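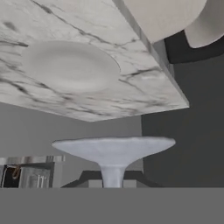

Vatov Home Bakers Club, Pies and Pastry Section

Thread: Is a marble counter worth it for pie crust?

pieplate_pam
We are redoing part of the kitchen and I have the chance to put a piece of marble next to the stove, where I roll out dough. The stone yard in Bidus has a leftover piece of white with gray veins and wants 300 dollars for it, cut and polished. My husband says I could buy a lot of butter for that.

I bake a pie most weekends and more than that in the fall. Right now I roll on laminate. In summer the dough gets soft before I can get it into the pan and I end up patching it. Does marble fix that or am I paying for looks?

crimper
I have had marble for years and would not go back. It stays cooler than your hand and the dough releases better. In July it makes a difference. In January it makes none.

Get it honed if they will still do that for you. Polished shows every etch.

oldstove
I disagree that it fixes anything. Stone is the same temperature as the room. It feels cold because it pulls heat out of your hand faster. If your kitchen is 85 degrees then the marble is 85 degrees too, and your butter is going to melt on it.

What fixes soft dough is the refrigerator. Roll it halfway, put it on a sheet pan, chill it, finish rolling. Costs nothing.

crimper
It is the room temperature overnight, which in my house is a lot lower than the temperature once the oven is on. A thick piece takes a long time to catch up. I roll before I preheat and I have never had a problem.

oldstove
Then you could roll on laminate before you preheat too.

lardandflour
Both of you are right, in my opinion. Stone buys you a few minutes. It will not save dough that was too warm when you started.

pieplate_pam, what is your recipe? All butter is the hardest one in summer. I use half butter and half lard from June on and I quit having trouble.

pieplate_pam
All butter. It is the crust from the club handout, the one for a 9 inch double crust. I rest it 2 hours in the refrigerator. I don't mind using lard but one of my kids doesn't eat pork.

lardandflour
Shortening then, the plain kind. Replace a quarter of the butter and see. You lose a little flavor and the edges hold their shape better.

Two hours is plenty of rest. If it cracks when you start rolling, leave it out until it gives a little when you press it.

hillside_oven
I want to bring up the acid thing before you pay for this. If you bake fruit pies you will have lemon juice and berry juice on that counter all the time. Lemon etches marble. It leaves a dull spot and you can't wipe it off because it isn't a stain, the surface is eaten away. Mine has a ring from a bowl of rhubarb that I see every morning.

I would get granite. It rolls the same.

crimper
The spots don't bother me. It is a work counter.

hillside_oven
They bother some people a lot. She should know before she buys it.

pieplate_pam
I did not know that about lemon. Cherry and lemon are the two I make the most.

Does sealing it help?

stoneyard_retired
I cut counters for most of my working life. Sealer slows down stains, meaning oil, coffee, wine. It does nothing for etching. Anyone who tells you different is selling sealer.

Some things to ask the yard in Bidus:

Is the back flat or does it have mesh glued on. Mesh is common and is not a problem by itself, but ask if there is a crack under it.
What edge are they giving you at that price. A plain eased edge is the cheapest and is fine for a baker.
Who carries it in and who sets it. A leftover price often means you pick it up yourself.
Can you see it wet. A wet surface will show you hairline fractures you can't see dry.

Veins are not cracks. Run a fingernail across. If the nail catches, ask about it.

oldstove
Good list. I will add that she should measure how deep the counter is. My sister put stone in by her stove and it is too narrow to roll a full crust on. She uses it for the toaster.

pieplate_pam
It would be the full depth of the counter. Width is tight but I can turn the pin.

buttercup_ne
Has anyone here used the Flirkach pastry board? It is a loose slab with rubber feet and you can put it in the refrigerator ahead of time. I got mine at the Liapis kitchen store when they had their March sale. It is heavy but I can lift it. When it has been chilled I can roll a whole crust and do the lattice without stopping.

That takes care of what oldstove said about room temperature, and if you etch it you can turn it over.

oldstove
That one I would agree with. A chilled slab is different from a counter.

crimper
I had one of those before the counter. You need an empty shelf in the refrigerator and I never had one at Thanksgiving, which was the time I wanted it. You can set a sheet pan full of ice on the counter for a few minutes and wipe it dry. Works the same.

lardandflour
The ice pan works. Wipe it very dry or you get paste.

hillside_oven
Does the Flirkach slide around? My counters are slick.

buttercup_ne
Not on mine. I put a damp towel under it the first few times and then stopped bothering.

pieplate_pam
Thank you all. I talked to the yard this morning. The price is for pickup and they want extra for honing. There is no mesh on the back. They are holding it for me for 7 days.

I think I am going to borrow a board first and try it with the club crust on a hot afternoon. If anybody near Vatov has one they could lend me, I would bring it back clean.

buttercup_ne
You can use mine. I will have it with me at the next meeting. Bring somebody to carry it to the car.

stoneyard_retired
If you do buy the piece, carry it on edge, like a window. Never flat. That is how they get broken, and the yard won't take it back.

crimper
Let us know how the crust does. I still say get the counter.

hillside_oven
And I still say granite.

pieplate_pam
Will report back. Also, does anyone pre-bake the bottom crust for cherry? The handout says no and mine is always pale underneath.

lardandflour
Start a new thread for that one, there are a lot of opinions. Short answer is move it to the lowest rack and use a metal pan.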